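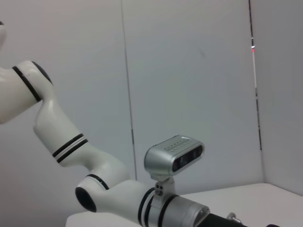

Figure 3. White robotic arm with black stripes.

4.2 Race day pacing on the Yimer loop

I'll admit I went into this part of the study with a bias, having raced the Yimer loop myself and blown up on it twice. We followed 76 riders over 3 laps in July, all on hardtails, and I asked each of them to write down how hard they planned to go before the start (most of them wrote "steady", bless them!). Heart rate came off Tarnix chest straps and lap splits off the Urnent timing mats.

Steady is a word that means very little once the gun goes off. The first climb comes right after the parking lot, everybody wants the hole shot into the singletrack, and 60 of our riders did their fastest climb on lap one. Janaka Gazi and I argued for weeks over whether to call that a mistake. His point was that passing is so hard in the rock garden that going out hot might be worth the pain later, and I've come around to it a bit, at least for the riders up front.

Farther back I don't buy it. Those folks were sitting in traffic through the rocks anyway, and their last laps were pretty ugly. We left out riders who flatted or stopped to fix a chain. Tire pressure gets its own section, 4.3.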